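Speaker notes: The Meeting That Could Have Been Shorter
Prernstead, Wednesday, after lunch (they will be sleepy)

Start without the slides. Ask who came here straight from another meeting. Wait for the hands. Ask who is in one now, on their phone. Wait longer.

The Sanska diary exercise. Over one month we wrote down every meeting and what was decided in it. 62 meetings, 27 decisions, 5 of those about when to meet next. Pause. Let them do the sum for their own place.

Move on to the agenda. An agenda is a list of questions with a name against each. "Website" is a noun. Read out the Divetti agenda, all nouns, in my best shipping forecast voice. Don't overdo it, Ynyr. 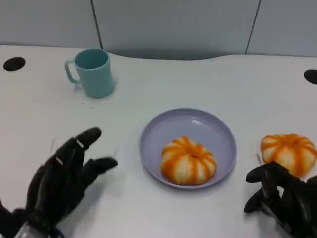
Slide 4: A mug, the only standing item.

Talk about the default hour. The calendar offers an hour, so we take an hour, the way people finish a plate of chips. Try 40 minutes. There will be grumbling, mostly from whoever talks most.

Yupanqui story if time allows (the weekly catch-up that outlived the project by over a year). Skip the bit about the biscuits, it went badly in October.

Questions. Someone will ask about stand-up meetings. Say my knees have views. Then give the proper answer, page 2 of the handout.

Finish early. They'll notice if I don't.

Ynyr Maddocks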